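The Water at Pronville

Last updated: January 31, 2021

My sister-in-law believed in the spring before she had ever tasted it. I want that on the record, because in May, when the whole family got into two cars and drove to Pronville, she told everyone she was going with an open mind.

I was going because I had been told I was going.

The story was this. A farmer up there had a well that went bad, so he dug another one farther up the hill, and the second one had a taste to it. His wife's knees stopped hurting. Then a neighbor's knees stopped hurting. By the time it reached my sister-in-law it was knees, sleep, nerves and a dog that had been blind in one eye. A company called Skjelbred bought the hill and put up a sign with a number on it, 2,296, which was the depth of the source in feet. I asked how a farmer with a shovel had got down 2,296 feet. My brother turned the radio up.

We stopped once, in Dusum, for gas. The man at the register saw the map on the counter and asked if we were going up for the water. I said we were, and asked if he drank it.

"I've got a tap," he said.

I liked him very much. I reported this in the car and my sister-in-law said that people who live next to a thing never value it, and that there were people in Rome who had never been inside a church. I said I doubted that. My mother, who was in the front with a bad hip and the only real stake in the matter, asked us both to look at the cows.

It cost 20 dollars a head to park and walk in. The path was gravel and went up past a row of benches, each with a little plate naming somebody who had been helped. I read the plates as we went. They said things like "With thanks" and "For a summer without pain." None of them said what the trouble had been or whether the pain came back in the fall, and I mentioned it.

"Must you?" said my brother.

The spring came out of a pipe. I had been promised rocks, and there were rocks, but they had mortar between them and the pipe came out of the mortar. A girl in a green vest handed each of us a paper cone and told us to hold the water in our mouths while we thought about the part of the body we wanted to address. I thought about my feet, which were sore from the gravel. The water tasted like a penny. My sister-in-law closed her eyes and kept them closed so long that the people behind us went around.

"Well," she said. "I felt that."

"Where?"

"All over."

My mother drank hers down like medicine, which I suppose it was, and asked if there was a place to sit that didn't have somebody's name on it.

There was a shop, of course. Skjelbred sold the water in a plain bottle and also in a better bottle called Workinano, and the better bottle had been "rested." I asked the man what it had rested from. He said it was kept in the dark for 200 days so the minerals could settle into their natural order. I said that the minerals had been in the dark for some time already, if the sign was right. He smiled at me as though I were a child who had asked where the sun goes. A case was 275 dollars. My sister-in-law bought a case. My brother carried it down the gravel, stopping at the benches.

For a month after that we heard about her sleep. She slept like a stone, she slept like a baby, she woke up before the alarm. My brother, when I got him alone, said she snored the same as ever. But he'd started taking a glass at night himself, he said, just to use it up.

My mother kept one bottle on her nightstand and never opened it. 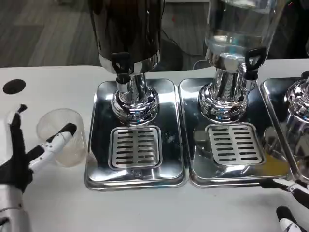
She had phoned the cousins by then, all of them, and the one out west told her that any cold water would do the same for you if you drove four hours and paid for it, and that she ought to have the hip looked at by a person with a diploma. My mother passed this along to me without saying what she made of it. I said it was the first sense anyone in the family had talked since the gas station.

"You thought so too, then," she said.

"I've thought so from the start."

"I know. You were very loud about it."

She had the hip done that winter. It went well, and she walked to the mailbox by herself, and my sister-in-law, standing at the window with her arms folded, said to the room in general that you had to wonder what had given her the strength to get through it.

I looked at my brother. He was studying the ceiling.

The bottle had gone from the nightstand. I asked my mother about it later, while I was changing the sheets, and she said she'd used it on the fern. I asked how the fern was doing. She told me to go and look for myself if I didn't believe her, so I went and looked. It was about the same.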